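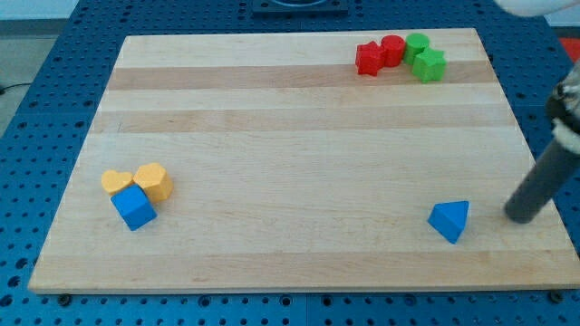
*Station 2, block sorting. Arm down by the blue prism at the right side of the board, tip just over the wood.*

# Plundusden shop gallery: the Z drift problem

Quick page, will tidy up later. Short version for anybody who missed the Thursday call: the arm on station 2 lost its height reference mid-job and started going lower on every pick. Job is the usual one, sort the shape blocks by color on the butcher block board. Controller is the Pemono, running the Climberg motion package.

**The board.** Reds and greens up in the far right corner, yellow hearts and a blue cube over on the left, prism on its own. Plenty of bare wood in the middle. Same kind of layout we use for all the sorting runs.

**The fault.** Run 535 in the log. Height error started at pick 128, small at first, then worse every cycle. No alarm. Contact limit was set way too high (left over from the Tian job, my bad, should of checked) so the arm was allowed to push on the board and keep going. Stopped by hand with the red button.

**Damage.** One fingertip pad scuffed, one dent in the wood. No one hurt. Nobody had hands on the table, but the gate was open and it shouldnt have been. That's the part that bugs me.

**Cause, as far as we know.** Loose encoder connector at the shoulder. Wiggle it and the Z reading jumps. Clip was cracked. Arm has 3,380 hours on it and that clip was never on the check list. Is now.

**Done so far**
- new clip, cable tied back
- contact limit down to 32 newtons
- gate switch wired into the stop circuit, tested twice
- height check against the bare board before every run

**Still open**
- Pemono should throw a fault on a drifting reference and it doesn't. Ticket is in, no answer yet
- station 3 has the same connector, not looked at. Do NOT run it with the gate open
- spare fingertip pads, we're on the last set

Log files are in the shared folder under 535. More when the ticket comes back.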